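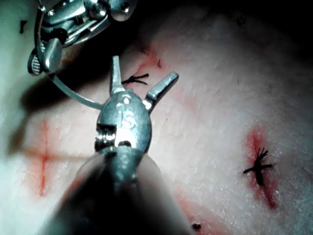
By Tahmineh Hassanpour and Shahram Mousavi
Lanthorpe Surgical Skills Series | July

Chapter 4. Closing a Wound on the Practice Pad

Suturing is learned first on a pad. The pad used in this course has a pale, slightly bumpy surface that resembles skin, and it may be cut and closed many times before it is replaced. Students should expect to spend two sessions on this chapter.

A closed incision is judged by its edges. They should meet along their full length without overlapping. Black suture is preferred for early work, as it shows clearly against a pale pad and allows the instructor to check spacing at a glance. Two incisions closed in black appear on the pad at the opening of this chapter, with a pair of open grasper jaws above the surface.

The jaws should hold the needle firmly and the suture lightly. Steel jaws can fray a thread that is gripped too hard, and a frayed thread must be discarded. Section 4.1 covers the grip, Section 4.2 the first pass, and Section 4.3 the knot. Terms in bold are defined in the glossary.

We use cookies to remember your place in this book. Accept | Settings

Comments (3)

Yasaman Ghasemi: Is Section 4.3 meant to be read before the Tuesday lab?

Bahman Yazdani: Yes, both 4.2 and 4.3.

Kianoush Soltani: The glossary link does not open for me.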